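January, a little before midnight

Today I was going to sort the papers. I said so to Lenka on the phone this morning, in the voice of a woman who owns a label maker, and she said "all of them?" and I said yes, all of them. It is now nearly midnight and I have sorted one folder, partially.

It started well. I carried everything that had collected on the bedroom chair out to the marble table, on the theory that things look more serious on marble. They don't. They look like a rummage sale in a bank lobby. I had the big orange folder, which is supposed to hold the Hovendale lease and the dental stuff, and inside it I found the Hovendale lease, no dental stuff, and a receipt from Deltska for $372 that I have no memory of and would rather not look into. Lamp? Coat? I put it back.

Then the pink card wallet, which I've been telling people I lost. I canceled a card over it in the fall. I went down to the Šindelář shop twice and made that poor man look under his counter. It was in the chair pile the whole time, under a sweater, snapped shut and perfectly smug. 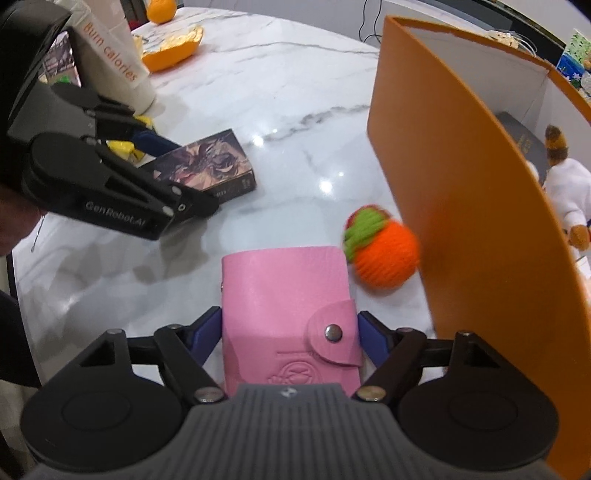

Inside were 11 loyalty cards. I know this because I laid them out and made myself say out loud what each one was for. Two of the places have closed. One is for a car wash, and I sold the car. One has Libor Pešek's phone number on the back in my own handwriting, with three lines under it, and I see Libor every week at choir and have never needed to call him about anything. Whatever it was must have felt very urgent.

I kept nine. I'm not proud of it.

Around four I peeled an orange and that was pretty much the end of the administrative portion of the day. The knitted orange had to be put somewhere, the one with the little green and red leaves that Lenka gave me when she was going through her yarn phase, and I moved it from the right of the folder to the left of the folder and considered that progress. I moved the stuffed fellow in the striped hat behind the folder so he'd quit looking at me. Then I picked up the little book with the fantasy cover, just to decide which shelf it went on, and read the first two chapters standing up.

Also on the table, and I don't want to dwell on it: the white canister that says "Burn calories." It has been in this apartment since last January. I assume it's burning them on its own.

Fullotitz sent the heating bill tonight, 3889, and it's in the orange folder now, in front of the lease. So that's filed. Tomorrow the dental stuff, if I can find it. I'm told it may be in the other chair.

Lenka texted at ten to ask how it went. I said the wallet turned up and she said what wallet.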